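Where Does Cloth Come From?

Look down at your shirt. It seems like one smooth sheet, doesn't it? Now look really, really close. It's made of threads, hundreds and hundreds of them!

Many threads start out as a plant. Cotton grows in fluffy puffs called bolls, and each puff is full of tiny hairs called fibers. One fiber is so thin and weak that you could snap it with no trouble at all. But twist a bunch together and wow – you get yarn that's strong enough to tug on! That twisting is called spinning.
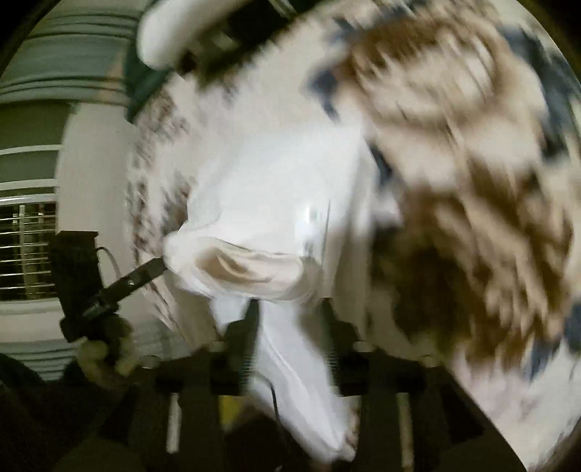 White cloth bends, bunches and folds easily.

Next comes weaving. Some threads run up and down (the warp) and others go side to side (the weft), over and under, over and under. At the Plullcombe mill, the oldest loom has 158 warp threads and makes a terrific clacking noise!

T-shirts are different. They're knitted, so the yarn makes little loops. Loops can stretch, and that's why you can pull a T-shirt over your head.
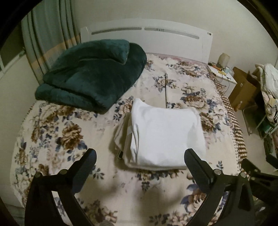
Color can go in at different times. You can dye the yarn before it's woven, or you can print a pattern on the finished cloth, a bit like using a giant rubber stamp. Big flowers often need lots of inks, one for each color. One Plullcombe pattern uses 13!

Try it yourself: cut 9 strips of paper and weave them over and under. What patterns can you make?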